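Nirkwood Two-Arm Set-up Guide
Section 4: When the arm misses the pen

Welcome to the section we most enjoyed writing! Fault 703 ("grasp not confirmed") is the one nearly every new owner meets first, and chasing it teaches you a lot about how your two arms think. Please work through it in the Kitix simulator before you try anything on the real bench.

What the fault means

The fingers closed, the force reading stayed at zero, and the controller stopped both arms. In our March test run, the pen-to-shelf task was played 2,348 times in simulation, and most of the 703 stops came down to a table height that was slightly off. Good news, as that's a quick fix.

CAUTION: A 703 stop holds the arms in place with the motors still powered. Never reach between them to move the pen by hand. Press the stop button first and wait for the amber light to go out.

Clearing the fault

1. Press Hold, then open the Faults tab. Write down the time shown beside 703.
2. Save the log before you reset. Resetting wipes it (yes, we've all done it once).
3. Choose Retract Both. The arms lift at slow speed, one after the other.
4. Open Table Height and run the touch test at all four corners. If any two readings differ by more than 2 mm, level the table and start the test again.
5. Reload the pen task and select Step Mode.
6. Step forward until the arms pause before the grasp, and look at the overhead view. The marker should be lying in the open, clear of the shelf and the wooden box. 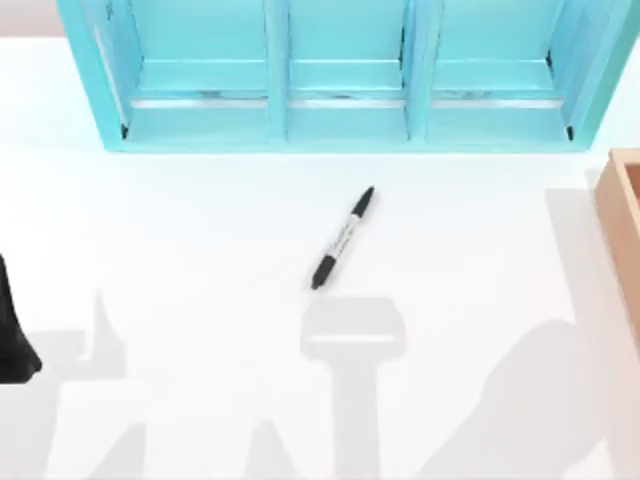

Hrubý wrote in to say that step 4 came back clean every time and the fault still returned, until the finger pads were changed and the gripper zeroed again. We've since added pad wear to the checks below, and it's a great catch.

7. Check the finger pads on the real gripper. Replace them if they look shiny, and in any case after 2,000 closes.
8. Zero the gripper with the fingers fully open.
9. Run the task once in Step Mode, then once at quarter speed.

Note: If you use the Mendora force sensor, let it warm up for ten minutes before step 8. A cold sensor drifts, and you'll be chasing the same fault all afternoon.

If 703 appears again at quarter speed, leave the arms in Hold and send us the log you saved in step 2, along with your touch test readings.

Guide revised 2019-06-10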